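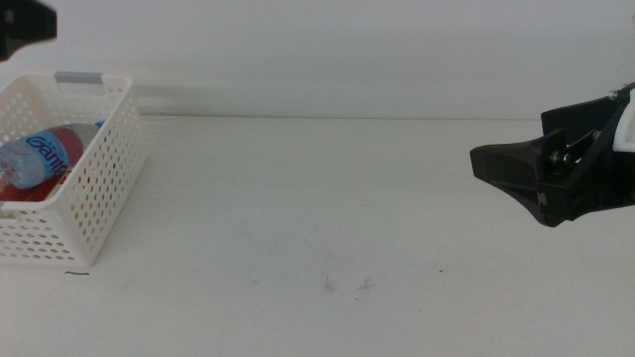

New on the reading table: Salt on the Ledger

Clyde Achterberg spent 16 winters on crab boats before he wrote a word about them, and wow, does it show! His first book follows the Damar, a wooden crabber with a crew of six, through one long season out of Prestitport, and I read most of it in a single evening (supper was late, sorry to my family).

The storm chapter is the one people will talk about — 96 hours of ice, no sleep and a bilge pump that keeps quitting — but I loved the quieter parts even more. There's a wonderful stretch about the wives who kept the radio log at the kitchen table, and another about old Okonkwo, the engineer, who could tell which cylinder was missing from his bunk. Achterberg also prints eight pages from the boat's own logbook, spelling mistakes and all.

Clyde will read from the book at the Trenix Hall in February, starting at 7 p.m. Come early if you want a seat near the front, and bring your own boat stories, because he has promised to stay and listen. Copies will be for sale at the door.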